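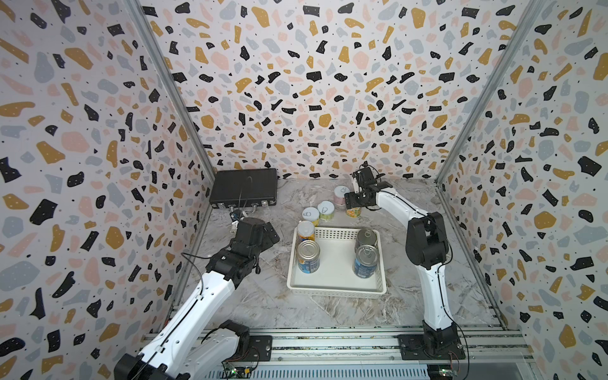 Minutes, Nunley Building residents' meeting
March 1, 2024
Ground floor, shared kitchen

Present: residents from all floors except the third. The third floor sent a note, which was read out under item 4.

**1. Last minutes**

Accepted with one change. The line about the freezer should say that it is to be defrosted before the June trip, and it had said after. The change was written in on the paper copy.

**2. Canned food**

The cupboard by the stairs has been used for canned food since the shelves in the pantry were taken down. It is too deep and cans get lost at the back. Two people had bought the same soup in the same week without knowing there was any in the house.

It was proposed that the everyday cans go in low-sided white plastic baskets that can be pulled out and carried to the counter. One resident thought a basket with low sides would tip when it was carried full. Another said it would be fine if tall cans were kept out of it. After some talk this was agreed:

- Small cans go in the baskets, standing up, lids on top.
- Tall soup cans stand on the shelf next to the baskets.
- Cans with pull tabs are kept together where possible, as the can opener goes missing.
- Anything with a dent along the seam is thrown out.
- Anything past its date goes on the counter for a week with a note on it, then out.

There was a question about whether people can still keep their own cans in their rooms. Yes. The baskets are for shared food only, and anything put in one is free for anyone to take.

The fourth floor asked for labels on the baskets. There was no strong feeling either way. The fourth floor will make them if it wants them.

**3. Food for the June trip to Firklow**

The cabin is booked under reference 2469. The balance is due before we arrive and the office at Firklow takes checks only.

Food budget was set at up to $250, to come out of the shared fund. Last year we spent more than that, mostly on things bought at the gas station on the way. It was agreed to take more from the house this time and to shop once, at the store in Nurkisstead, before the turnoff.

Cans from the shared cupboard may be used for the trip and do not count toward the budget. Soup was the main item discussed. Several people want chicken soup for the first night, when we get in late and no one wants to cook. One person does not eat chicken and will bring something else for that night. Vegetables and fruit were left open until nearer the time.

Packing: cans travel in the same baskets, on the floor of the vehicle and not on the seats. Heavy things first, bread last. The cabin has pots and plates. It does not have a good knife, so we bring one, wrapped in a dish towel.

It was asked if we should hire the van from Kong again. The price was fair but the back door stuck and had to be opened from inside. Two quotes are to be brought to the next meeting, with Kong as one of them.

**4. The hard case and the games**

The black hard-shell briefcase was looked at again. It has been in the building longer than any of the people present, and no resident claims it. The third floor's note said that it should be given away.

Others wanted to keep it for the trip papers: booking letter, map, emergency numbers, and receipts for the shared fund. These were in a plastic bag last year and the map got soaked. The case has a carrying handle and a latch toward each end. One of the latches has a small keyhole, and we have no key. It was agreed that the case should never be locked, and that a strip of tape should go over the keyhole so that it isn't tried by mistake.

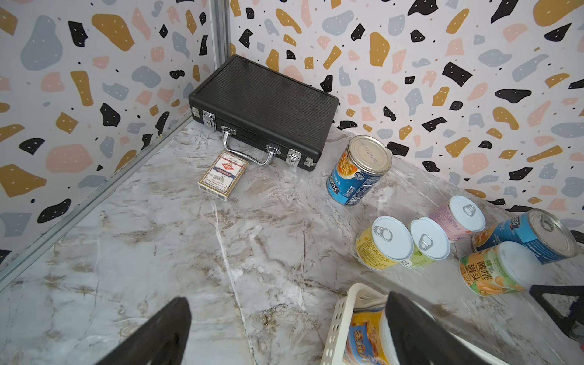

*The black case, with the playing cards and the tall soup can. Smaller cans at lower right.*

A deck of cards will go on the trip as well. There was some discussion of where it should travel. One view was in the case with the papers, so that it can be found in the evening. The other was that people would then be in and out of the case all weekend and receipts would go astray. The cards will go in the food basket, in their box.

Board games stay in the building. The last one that went to Firklow came back short of pieces and still has not been replaced.

A vote was held on keeping the case. Carried, with the third floor's note recorded as against.

**5. Kitchen counter**

Shopping is being left on the counter overnight. Please put it away the same evening. Cold food first, then cans. Bags are not to be left on the floor by the back door, where they block the way out.

The sponge under the sink has been changed. The replacement is the green one and it is for dishes only. Use a rag for the floor.

The light over the counter flickers when the fan is on. The landlord has been told and has given job number 34. No date was offered. We will ask again if nothing is heard by the next meeting.

**6. Other matters**

A resident asked if the shared cupboard could take pet food. It was agreed that pet food should have its own shelf, away from the baskets, and that opened cans must go in the fridge with a cover on. The cover matters. There was a complaint about the smell.

The bike hooks in the hall were raised again and put off again.

**To do before next meeting**

- First floor: clear out the cupboard by the stairs and check dates
- Second floor: two van quotes
- Fourth floor: tape for the case, labels if wanted
- All: write food requests for Firklow on the sheet on the fridge

Next meeting to be held in the same place. The time will go up on the fridge with the food sheet.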